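I have been looking forward to writing this one since Wednesday, which probably tells you everything about the sort of week I've had. It's about cleaning bins! Specifically bathroom bins, the small plastic ones that get emptied twice a week and then go straight back in the corner without so much as a rinse.

I was just as bad. I'd do the loo, the basin, the mirror and the floor (moving the bins out of the way with my foot), and then put them back exactly as they were. Then my neighbour Dirk Schwerdtfeger came round to borrow a ladder, saw me mopping, and asked when I'd last washed the bins. I had no answer for him. He used to run a guest house up in Trukthorpe with 16 bathrooms in it, and he did the bins in every single one before he touched anything else. Bins first, floor last. He was very firm about it.

So I've swapped my order round and I love it. I start by emptying everything into one big bag, then give the insides a squirt of washing-up liquid and some warm water, swish, tip it down the loo and flush. The outsides get a spray and a wipe. Black plastic is lovely when it's clean and dreadful when it isn't, because every splash of soap and puff of talc dries white on it, and our bathroom is mostly pale tile so there's nowhere for a grubby bin to hide.
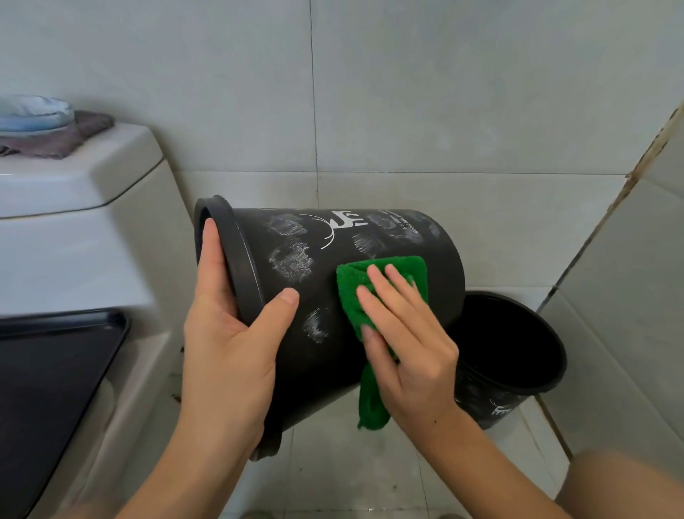 Do you need a special cleaner for plastic bins?

Ordinary washing-up liquid does the job nearly every time, and for chalky marks I use white vinegar mixed half and half with water, left on for a few minutes and rinsed off well. Keep the vinegar well away from anything with bleach in it, please.

The cloth matters more than the bottle, I think. I've become a complete bore on the subject of microfibre. Mine are a big pack from Hulico, 28 in assorted colours, and I keep the green ones for bins and nothing else. They go through the wash on their own with no fabric softener (softener makes them slide about and leave smears) and then dry over the bath. I did try kitchen roll for a while and got fluff all over everything, and a scouring pad once, which left scratches on an old white bin that are still there now and catch every bit of dirt going.

A few other bits I've picked up:

- Hold the bin on its side and wipe from the rim down to the base. The drips go one way and you're not chasing them.
- Get your fingers round under the lip. It's always worse than you expect.
- Buff with a dry bit of the cloth at the end, or you'll get water marks and have to start again.
- Go gently over any printed pattern. Vinegar and elbow grease took half the lettering off my old Janssen pedal bin.

I've also started putting a folded sheet of newspaper in the bottom, under the liner, for the cotton bud that always finds its way through. My gran did this in the house at Dordale and I'd forgotten all about it until last month!

Next up is the toilet brush holder, and I may need a strong cup of tea first.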